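Trindow Transfer Tracker: Frequently Asked Questions

Last updated 15 March 2018

These are the questions we get most often about the transfer pages on Trindow. If yours isn't covered, use the contact form at the bottom of any club page.

What is the Transfer Tracker?

It is a running list of player moves, loan deals and contract news across the soccer leagues we follow. Each entry shows the player, the club he is leaving, the club he may be joining, and a status. The tracker started as a single page in October and now has a page for every club we cover.

What do the status labels mean?

There are five. "Talk" means a move has been reported by at least one outlet we follow. "Inquiry" means one club is reported to have asked another about a player. "Bid" means a formal offer has been reported. "Agreed" means both clubs have accepted terms. "Done" means the buying club has announced the player.

An entry can move down the list as well as up. If a bid is turned down and no new one comes in, the entry goes back to Talk.

How many rumors are on the tracker?

As of this update there are 1707 entries, counting closed ones. Most are at Talk and stay there until the window shuts.

Where do the reports come from?

We read newspapers, broadcasters and club websites in several languages. We don't take tips from agents, and we don't post anything seen only on a fan account. Every entry links to the original report so you can read it yourself.

Why does a fee on Trindow differ from the fee I saw somewhere else?

Reported fees vary a lot. Some include bonuses for appearances or trophies and some leave them out. We list the basic fee first and put add-ons in parentheses if they were reported. Fees in other currencies are converted on the day the entry goes up and are not changed afterward.

If a club publishes the real figure, we replace ours with it and mark the entry "confirmed fee."

How are loans shown?

Loans have their own column. A loan with an option to buy is marked O, and a loan where the club must buy at the end is marked M. Options often depend on things like number of games played or where the club finishes, and we add those details when they are known.
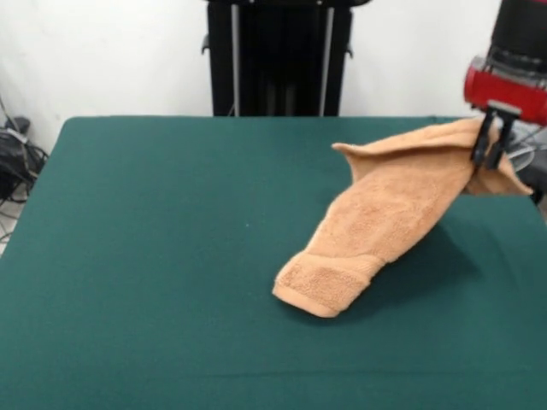 Tan towel on a green cloth.

Do you cover youth players?

Only when the player has made a first-team squad. We get many requests to add players under 21, and plenty of them are already listed. Academy moves that involve no first-team player are left out.

What is the Urura rating next to some names?

Urura is the scoring method we use to say how likely a move looks. It runs from zero to 100 and takes in the number of separate reports, how close they are to the club, and how long the player has left on his contract. It is worked out by a formula, and our writers can't adjust it by hand.

A high score is no promise. We have had players on 90 or more who signed new contracts with the club they were supposed to be leaving.

Who runs the tracker?

Jitendra Bhatt edits it and has the final word on status changes. He writes the Rawat column too, where the bigger moves are discussed at more length. Opinions in Rawat are his own and have no effect on the tracker.

How fast is it updated?

During a transfer window, several times a day. On deadline day we aim to post within 21 minutes of a club announcement, though it can take longer when a lot of deals land at once. Outside the windows, expect an update once or twice a week.

Can I get alerts for my club?

Yes. Open your club's page and choose "Follow." You can follow up to five clubs with a free account. Alerts are sent by email and can be limited to Agreed and Done – a good idea if you support a club that gets linked with everyone.

I found a mistake. What should I do?

Send us the player's name, the club, and a link that shows the correct information. Corrections are noted at the foot of the entry.

Can I use your data on my own site?

Short quotes with a link back are fine. For anything larger, including the full entry list, please ask first. The old Wendow feed has been switched off and won't be coming back.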